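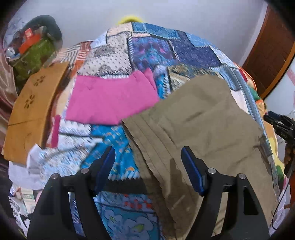

Folding practice, pink piece and khaki piece.

By Dexter Nguyen-Tran | 17/08/2022

So, folding. I've been at the Harju laundry long enough that my hands do it while my head is off somewhere else, and now a good part of my week goes into showing grippers how it's done. Squeeze, lift, lay it over, smooth it down, again. We logged 471 folds last month and my thumbs felt every one!

The folding line is coming in February (Usiren is the name on the paperwork, we all just call it "the line"). It takes towels and flat sheets first. Clothes stay with us for now, and I'm glad, I like doing clothes. There are 24 of us on the floor and the big question at lunch is who moves where. Two of the women from the night shift have already asked for mending, which used to be the job you got stuck with.

What's changed for me so far is mostly that I talk about folding. Out loud, to engineers! They want to know why I start at the seam, and I had to stand there and think about it (my aunt did it that way, so there you go). The pay is a bit better on recording days, the chairs are worse.

Next week it's fitted sheets. Wish me luck.

We use cookies to improve your experience. By continuing to browse this site you accept our cookie policy.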